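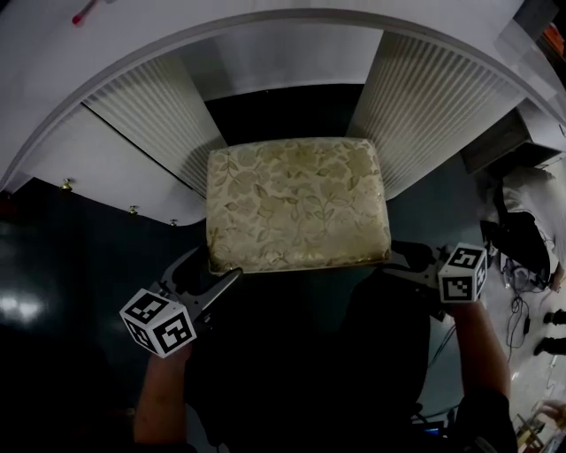 Upholstery maker Marras will close its showroom in Brundo at the end of July and move its repair and re-covering work into the former Filtum textile mill in Mondar, the company said on May 15, 2025. The move brings cutting, sewing and finishing under a single roof for the first time. Marras works mostly on small household pieces, such as square stool cushions with a tonal leaf-and-vine pattern on pale gold fabric, along with dining seats, window bench pads and footstools. It will keep taking in customers' own furniture at the new address.

The Filtum mill stopped weaving several years ago and has been used for storage for most of the time since. Marras has signed a lease on the ground floor, which covers 979 square meters. The upper floor stays with the owner and is not part of the deal. Work on the building started this spring with new wiring and a repair to the loading dock. The floor in the old dye room still has to be leveled before the cutting tables can go in.

Marras said the Brundo showroom had become too small and too hard to reach by truck. Deliveries there have to be made from the street, and the town limits unloading to the early morning. Fabric rolls have been kept at a separate store on the edge of town, so a customer who wanted to see a certain cloth often had to come back another day. At Mondar the rolls will be kept next to the front counter.

All of the company's current staff have been offered jobs at the new site. Marras said it also plans to take on 2 trainees in the fall, one in sewing and one in frame repair. Applications will open once the move is finished.

Orders already placed in Brundo will be honored at the agreed price. Customers whose pieces will be ready before the closing date can pick them up at the showroom as usual. Anything finished later will be held in Mondar, or delivered free of charge to addresses in Brundo. No new orders will be taken in the final two weeks — the sewing machines are being moved during that time.

The company will also clear part of its stock before the move. It has 890 meters of fabric left over from earlier lines, most of it in short lengths suited to chair seats and cushions. The remnants will be sold by the piece at the showroom, with no online sale planned. Foam and batting are not included.

Filtum's name will stay on the front of the mill. The painted sign is covered by the town's rules on older buildings, and Marras said it will put up a smaller sign of its own beside the side entrance. Parking is in the yard behind the building. The bus from Brundo stops at the mill gate, though service is limited in the evening.

An opening date for the Mondar site has not been set.

Related items
Mondar mill yard to get new drainage
Brundo extends early unloading hours on two streets
Evening sewing classes full until fall
Old loom parts from Filtum go on display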